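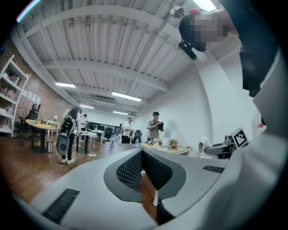
Can two of us write on the same family reading page, one parent asked us in February, or do I have to keep borrowing my husband's password every time I want to put up what the children have been reading? You can both write on it, and we'd much prefer that you did it with a login each. The question comes to us so often that this section of the guide has been written out again from the beginning, with the sharing part moved up to where people will find it.

Section 4: Sharing your Flolel reading page with the family

Last revised March 18, 2023

Before you start

You will need a Flolel page that is already up and running (Section 3 takes you through that, and if you've only just opened your account do go back and finish it first), plus an email address for every grown-up who is going to write. Children don't need an address. They are added under a parent, and we'll come to them further down.

Whoever opened the page is called the page keeper. You can hand that job to somebody else later on, and plenty of families do when one person gets busy at work or simply runs out of things to say about picture books for a while.

Adding a second writer

1. Sign in as the page keeper and open the Family menu.

2. Choose Add a writer and type in the other person's email address. Please check it letter by letter, and then have another look. An invitation sent to the wrong address can be cancelled, but only until somebody has accepted it.

3. Pick what the new writer may do. Edit lets them tidy up posts that are already there. Write lets them start posts of their own as well. Full lets them do all of that and change the look of the page too.

4. Press Send. The invitation stays open for 3 days, and after that you'll have to send a fresh one.

5. Ask the other person to open the invitation and choose a password of their own.

6. When they've signed in, their name appears in the Family menu with a green tick beside it. If the tick is grey, they have opened the invitation but haven't picked a password yet.

Note: If your page was made before the Family menu came in, everyone you added back then will have been given Edit and nothing more. This is the usual cause when somebody tells us they can correct a spelling mistake but can't find the button for a new post. Open the Family menu, click their name, change Edit to Write, and ask them to sign out and in again.

Caution: Please don't share one password between you, however tempting it is on a busy evening. When Flolel sees the same account signed in from two places it may lock the page until the page keeper confirms by email, and anything half typed at that moment will be lost.

Letting readers know who is talking

If one of you has been writing the page for years and the other suddenly pops up, your regular readers may well be puzzled, and we have heard from people whose grandparents rang up in alarm thinking the page had been broken into! A small byline saves a good deal of this.

1. Open Settings, then Bylines.

2. Turn on Show writer's name.

3. Fill in the short name you'd like readers to see. First names are fine, and so is Mum, Dad or Grandpa.

4. Write a line or two for the About box if you fancy it. It holds up to 400 characters.

5. Press Save and look at your page in a second window to see that the byline sits where you want it, above the post or underneath.

Older posts keep the byline of whoever was signed in when they were written. You can change them one at a time from the post itself, but there is no way at present to change the whole lot together. We know this is a nuisance for couples who wrote everything under one name, and it is on our list.

Adding the children

1. In the Family menu choose Add a young reader.

2. Give a nickname. Leave surnames, schools and birthdays out of it, please.

3. Choose which grown-up will see the child's posts before they go up.

4. Pick a bookmark colour (children usually have strong views on this, so it may be worth calling them over).

A young reader can write up to 3000 characters in a post, which is plenty for most book reports and will stop one very keen eight-year-old from copying out a whole chapter. Nothing they write is seen by anyone outside the family until the grown-up has pressed Approve.

Bringing in your book list from Balari

If you already keep your shelves on Balari, you can bring the list across and spare yourself a lot of typing.

1. In Balari, save your list as a plain file.

2. In Flolel, open Shelves and choose Bring in a list.

3. Pick the file and wait for the blue bar to fill. Long lists can be slow, so go and put the kettle on.

4. Look through the titles marked with a question mark. These are ones where Flolel found more than one edition and would like you to choose.

Caution: Bringing in the same file a second time will give you every book twice. If that has happened, use Undo last list in the Shelves menu before you do anything else.

Star ratings come across, and so do dates read. Private notes stay behind in Balari.

If something looks wrong

The new writer never got the email: look in the junk folder, and then check the address in the Family menu.

A post has appeared under the wrong name: open it, choose Change byline, and save.

A post has appeared that none of you wrote: change the page keeper's password straight away, then choose Sign everyone out in the Family menu. Each writer will need to sign in again. After that, write to the Mirnik help desk from the Contact page, giving the title of the post, and leave the post itself where it is until they've replied. You can hide it from readers in the meantime with the Hide button.

Printing your page as a keepsake book through Dauda is covered in Section 5.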